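Bedding and Linen: The Back Bedroom at Gudach

The house at Gudach has four bedrooms, and the back one is where the linen gets sorted. Most of the bedding is older than the beds.
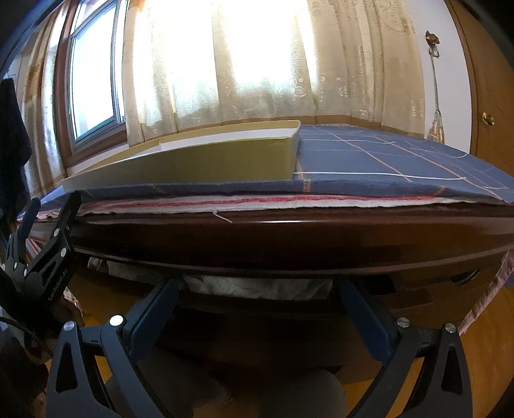
How often should a blanket on a spare bed be washed?

Twice a year is enough if the bed is seldom slept in and the blanket is shaken outdoors in between. Wash it after every guest if it lies directly against the skin, and air it for a full day before it goes back. A blanket kept over a sheet and under a cover can go longer.

The bed

A dark reddish-brown frame with a glossy finish and a curved rail. The rail has a raised lip along the top and a moulded edge lower down, and both collect dust. We go over it with a barely damp cloth and then a dry one. Polish went on once, years ago, and came off on the sheets for weeks afterwards.

The striped sheets

White with thin red stripes, folded and laid nearest the rail. The edges have frayed and there is a loose thread hanging down over the wood. They came from Zimon, the draper's in Prutulville, which closed before we took the house on. There were 12 in the original order. Those that have gone at the middle are cut down for pillowcases, and the frayed ones are hemmed again if there is enough cloth to turn under.

The check blanket

Navy blue, with white and orange-tan lines crossing to make large squares. It lies over the sheets and droops at the side. It is the blanket guests ask about most. We don't know the maker, as the label was unpicked before it came to us. It is washed cool, on its own, and dried flat over two rails of the airer. Hung by one edge it pulls out of shape and takes a week to settle.

The box

A flat one, olive-yellow outside and white inside, resting on the blanket. Flat boxes are good for pillowcases and tray cloths, which get lost between larger things on a shelf. Ours are lined with plain tissue and the tissue is changed in February, when the cupboard is emptied.

Sorting

Everything comes out on a Wednesday morning and is put on the beds by size: doubles in the front room, singles in the back. Each piece is opened out fully and held up to the window. Thin patches show at once against the light and are easy to miss on a table. Anything with a hole smaller than a thumbnail is mended. Larger holes are patched if the piece is a good one. The rest goes to the cleaning cupboard.

The count this year came to 67 pieces, including towels but leaving out the tea towels, which live in the kitchen and have their own drawer.

Mending

Loose threads are never pulled. They are drawn to the back with a needle and fastened off, or trimmed if they come from an edge that is going to be re-hemmed anyway. For frayed edges we cut back to a straight thread, turn the cloth twice and sew by machine with a fairly long stitch. Short stitches cut old cotton.

The thread is from Nguyen-Tran, who have the haberdashery stall at Prutulville market. They sell it on reels of 400 metres, and one reel does the whole house with some left over. Plain white is too bright against the older sheets, so we use the shade they call chalk.

Folding

Sheets are folded in half lengthwise, in half again, then in three. The fold goes to the front of the shelf so that a single sheet can be taken without disturbing the pile. Blankets are folded loosely and go at the bottom. The creases are put in a different place each time — cloth that is always folded along the same line wears through there first.

The cupboard

On the landing, against the inside wall. The shelves are slatted pine, 83 centimetres wide, which takes two piles of double sheets side by side and leaves a narrow gap for the flat boxes. The bottom shelf is left clear for spare pillows. A previous owner had run a hot pipe through the back of it, and the sheets on that side had yellowed in a strip. The pipe has been lagged and the strip has mostly washed out.

Moth

Wool is the only thing they are interested in here. The wool blankets go in cotton bags with cedar blocks, and the blocks are sanded lightly when the smell fades. Lavender is nice in the pillowcases but we have not found that it does much else. Any blanket bought second-hand goes in a freezer bag and into the chest freezer for a fortnight before it comes upstairs.

Airing

The windows in the back room are opened from ten until three on a dry day, with the covers turned down to the foot of the bed. Mattresses are turned end to end when the sheets are sorted. The one in the back room is over 30 kilos and wants two people, one of them on the window side.

Still to do

Eight sheets to hem. New tape for the pillow ticks. The list inside the cupboard door needs writing out again with the towels on a separate page, and the singles want moving down a shelf before the summer bookings start.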